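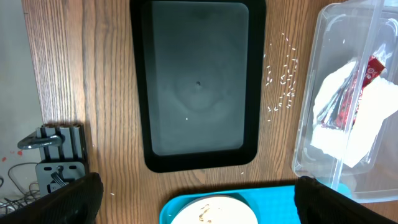
Black tray and some rice on the table

Cleaning fee at Drisaren Cottages, fair or not?

lakebound45
Three nights at Drisaren, $400 a night, plus a $90 cleaning fee. The welcome binder then asks guests to strip the beds, run the trash to the road and sweep. I am paying to be the maid. Has anyone pushed back?

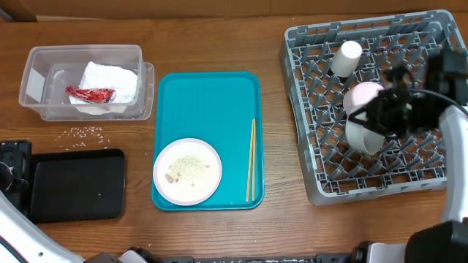
Re: Cleaning fee at Drisaren Cottages, fair or not?

hollis_b
Posted 9/29/18
Stayed there in April. We stripped the beds, skipped the sweeping and heard nothing. The binder is more of a wish list.

darnell_L
I rent out a two-bedroom up the coast and I'll take the unpopular side. My cleaner charges me more than $90 and has four hours between guests. Sweeping takes you ten minutes.

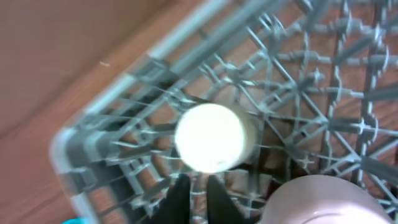 And before someone says "put it in the nightly rate," I tried. Bookings dropped, same total. People like a low number first and a bad surprise later.

lakebound45
So the surprise is a service to me. Thank you.

shoshbell
Checkout is at 10, Darnell. Ten minutes at 9:45 with two kids and a missing shoe is a different ten minutes.
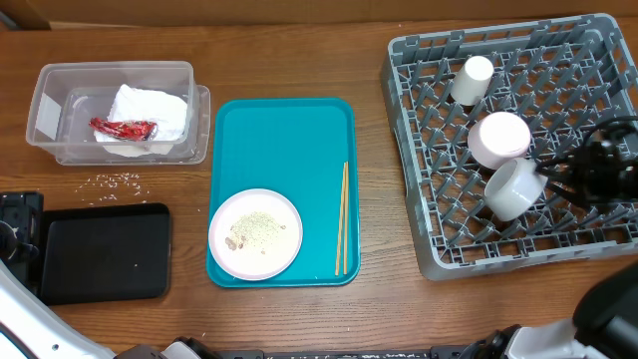
Anyway, I wrote to the Drisaren office and asked them to drop the fee. They took off $30 and told me to leave the trash by the door. Ask for Anika, and ask before you arrive.

darnell_L
Great, now everyone will ask.

lakebound45
Asking now.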